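4. Setting up the table on the mezzanine

The Evamwood table can be used on a landing or mezzanine, provided the railing is fixed and in good order. Read this section through before you carry anything upstairs.

1. Clear the floor between the top of the stairs and the railing.
2. Stand the table where you want it and check that it does not rock. Turn the adjusting foot on the short leg until it sits level.
3. Tighten the 8 frame bolts by hand, then with the key supplied. Do not use a power driver.
4. Wipe the top with a damp cloth and leave it to dry before putting anything on it.

Note: The top may reach as far as the railing, but it must not rest on it or be tied to it.

CAUTION: Small items can roll between the bars and fall to the floor below. If people work or sit underneath, fit the Flernum edge strip (sold separately) along the railing side.
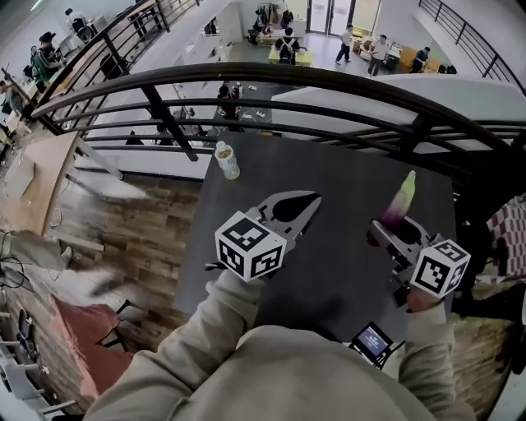 Keep whatever you are working on towards the middle of the top, within easy reach of both hands. Drinks should have their caps on. Tall or narrow things that stand on end are easily knocked — lay them flat when you have finished with them.

5. Put small screens and other electrical items on the side away from the railing, with any leads running back towards the wall.
6. Before leaving the table, take loose items off the top.

Do not sit on the table or lean over the railing to pick something up.

After 2 weeks of use, check the bolts again and retighten if needed. Spare feet and keys can be ordered from Altstead; see section 9.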